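Teleop data meeting, minutes
2019-01-07
3 comments | 11 shares

Present: Ifeanyi Danladi (chair), Mikkel Bach (notes), Risa, Þórarinsdóttir by phone. Apologies from the Fumurlow side.

1. Last minutes. Agreed, no changes.

2. Sweeping task. Ifeanyi went through the numbers. 192 demos recorded by remote control, 151 kept. Most of the rejects are operator pauses, hand goes still for ages while the person thinks. Risa wants pauses trimmed and the demos kept. Mikkel against, says the trimmed ones jump and the policy copys the jump. Left open, Risa to trim a small batch and we compare.

Long talk about the order of the job. Some operators get the dustpan first, some go for the brush. Both work by hand but mixed together they're no good for training. Agreed: dustpan first, lip toward the beans, then brush. Brush starts leaning on the dish rack, same as now. 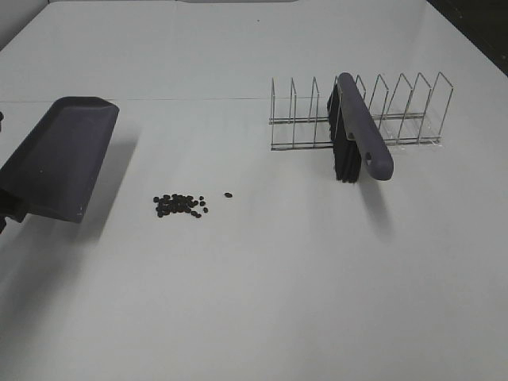 Stray beans. Does one bean away from the pile count as part of the task? Ifeanyi says yes, sweep everything. Þórarinsdóttir says fine but then operators need a second stroke in the instructions, at the moment the sheet only has one. Mikkel to rewrite sheet. Also add: don't press the pan lip hard into the table, keep it light until the brush comes in.

3. Hand guiding vs remote. Hadmont asked again if we can show the task by moving the arm directly. Tried it with 2 operators. Quicker to learn, but their arms get in the camera view and the wrist motion comes out stiff. Staying with remote for sweeping. Hand guiding ok for the plate task, revisit in February.

4. Operator training. New people get 33 practice runs before anything is saved. Risa thinks too many, Ifeanyi thinks too few, number stays. Lag on the left controler still being reported, Mikkel to check cable first, then settings.

5. AOB. File names. Please put your initials in.

Actions
Risa - trimmed batch
Mikkel - operator sheet, left controller
Ifeanyi - reply to Hadmont

Next meeting when the trimmed batch is in.

Share this | Leave a comment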